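Jewelry Storage in Shared Households: Sorting, Boxing and Retrieval of Small Pieces

Posted in January by the Boltbridge Domestic Objects Group
3 shares | 2 comments

We use cookies to remember your reading preferences. Accept | Manage

3. Open trays and the keeping of mixed pieces

The households in the Prerkevstead study kept their jewelry in one of two ways. The first was a divided case, with slots for rings and hooks for chains. The second was a single open tray or shallow box with no dividers, in which rings, bangles and earrings lay together. Of the 40 households, most owned a divided case, but the open box was the one used from day to day. The case tended to hold pieces that were rarely worn.

Participants were asked to put their everyday pieces away and then take out one named item. We recorded the order in which pieces were placed and whether any had to be moved to reach another. Thin bands were usually placed last. Wide bands went in early and were seldom shifted afterward. Bangles caused the most trouble, as a flexible wire bangle takes up a large area for its weight and other pieces tend to end up inside its loop.

The color of the box floor mattered more than we had planned for. In a dark-lined box, silver pieces were found quickly and black or oxidized ones were missed on the first look. In a box with a white floor, the reverse held for very fine silver, although a dark band could be picked out from across the table. Participants who had a choice of lining did not mention this when asked why they bought the box. They spoke of its size and whether it fit in a drawer.

Figure 2 gives a typical small set for the open-box condition: a thin ring with a small heart-shaped or pointed setting, a twisted ring of rope-like braided wire, a cable bangle with a screw clasp, and a wide ring with a black outer band and a polished silver inner edge. The box has a red rim and a white interior. 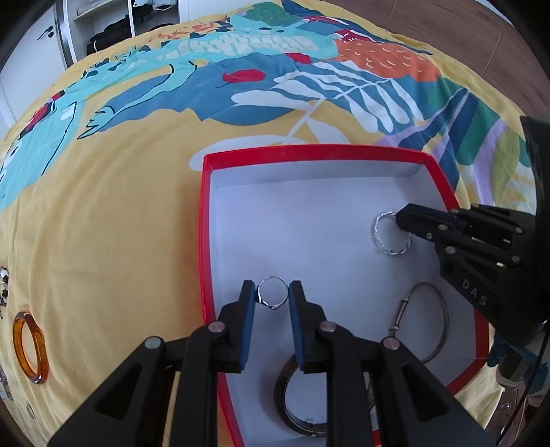
Figure 2. Four pieces of the mixed set with the open red and white box.

One reader of the draft, Văduva, objected that an open box should not be treated as storage at all, and wrote that it is "a place where things wait until the next morning." On that view the divided case is the real store and the tray belongs with key bowls and coin dishes. We have kept the two together in the analysis but report them separately in Section 4, where the Drurkitum coding sheet is used for both.

Rings stored in the open box were also more likely to be worn the next day. We did not ask whether the box caused this or only followed from it.

Get new sections by email. Subscribe | No thanks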